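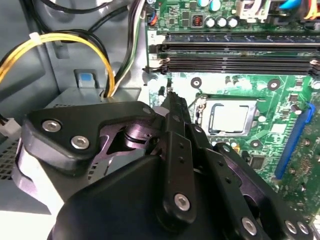 Contents | Previous | Next | Index

Chapter 4
Inside the Desktop Computer: Memory and Processor

In the last chapter we opened the case and learned to disconnect the power supply. Now we look at the motherboard itself. A beginner often feels lost at this moment, and it is normal. There are many small parts, and most of them have no name printed in big letters. But for the work in this chapter you need to recognize only a few.

Start with the memory slots. They are long and narrow, and the board in our opening picture has two of them, black, with white latch clips at the left end. Find the small numbers "2" and "1" printed beside them. When you install only one memory module, the manual of the board tells you which slot to use first. Please do not guess.

The processor sits in its socket below the slots. What you see is the metal heat spreader, and the black outline of the socket goes around it. The holes with silver rims near the socket are mounting holes. You will meet them again in Section 4.3, when we choose a cooler.

Look also at the wires. The yellow and black power wires at the left are held with a white zip tie. Good cable work is a habit – it takes a few minutes and saves you trouble later.

In the repair course at Pelupessy, where this book was first used, the instructor Suryani Tjoa asked her students to draw the board by hand before they touched it. Over 200 drawings are kept from those classes. Many are not beautiful, but the students who drew the latches remembered to open them.

After this chapter you should be able to:

– find the memory slots, the socket and the expansion slot on a board you have not seen before
– remove and install a memory module
– explain what the heat spreader does
– read the slot numbers and compare them with the manual

Before you begin: turn off the computer, unplug the cord, and touch the bare metal of the case. Have your notebook ready for the drawing in Exercise 1.

4.1 The Memory Slots

A memory module fits in its slot in one direction only. There is a small notch on its lower edge, and the slot has a matching key.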